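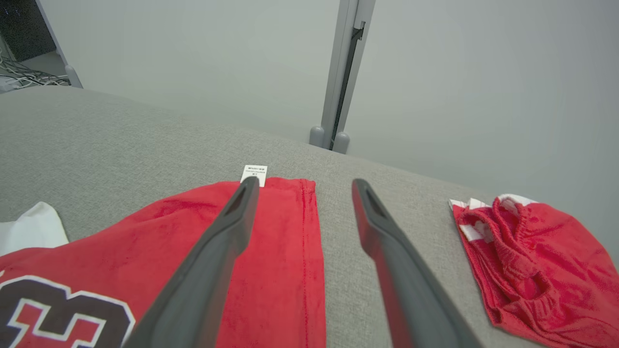
Week 7 notes: teaching by showing

OK, so last week we did motion planning, where you work out the path yourself and the arm follows it. This week I want to talk about the lazy-sounding option, which I happen to love – you do the task, the robot records it, and a model learns from the recording.

There are two ways to do the showing. In the first you hold the arm or the gripper in your own hands and move it through the job (people call this kinesthetic teaching, and you'll need to spell that on the quiz, sorry!). In the second you stay off to the side and drive the robot with some kind of controller, usually a smaller copy of the arm. That's teleoperation. Read the first half of the Pruvberg handout for the wiring side of it, I'm skipping that today.

Why do I keep using laundry? A block is the same block every time you pick it up. A jersey isn't. You can lay it flat on a cushion with the seam running straight, and the shorts next to it are still a bunched-up heap with the waistband puckering. Same red, completely different problem. With the jersey the hard bit is getting a fingertip under one thin layer of cloth. With the shorts you first have to decide what you're even grabbing, and I'd go for the waistband, white trim and all, because elastic gives you something to pinch.

Now think about what the wrist camera gets. It gets the two fingers, always in the same place, and whatever they're pointed at. It does not get your face or your plan. If you picked the waistband because you remembered seeing it from across the room, the model has no way to learn that. So my rule for the lab: look at the camera feed while you demonstrate, and if you can't tell from the feed what to do next, back the gripper off until you can.

Some practical stuff. Each pair records 40 demos in the Gumareo software, and a demo can run up to 400 frames. Go slower than feels natural near the cloth. Don't hover while you think – the pauses get recorded too, and the model will happily learn to dither. If you fumble a grasp and recover, keep it, I want those. If you fumble and give up, delete it.

Change the starting pose between demos. Last July's group didn't, and their arm could only fold a shirt if you put it down exactly where they had.

Demo files are due Sat 16 March, in the Stenivier folder. Bring your own T-shirt to the next lab, preferably one you don't mind getting stretched.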